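October, chocolate bench notes

Third go at the coconut bars with the Rultska dark. The bag promises a snap "every time." I don't buy it. 400 g melted, 100 g held back for seeding, and the test strip still set dull.

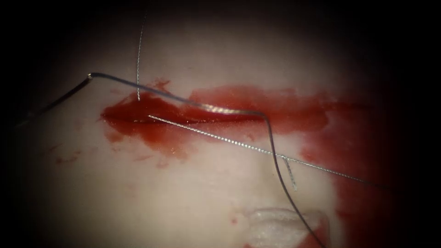 Coconut filling next. Amra Begović wants less syrup and I doubt that fixes the crumbling, but I'll try 20 g less. She also wants a raspberry drizzle on top. If it spreads like the red in the photo, thinning into patchy streaks to the right, it's no use to us as a clean line. Thicker puree first, then we'll talk.

Plumstead molds: still not convinced. Retest after 4 pm.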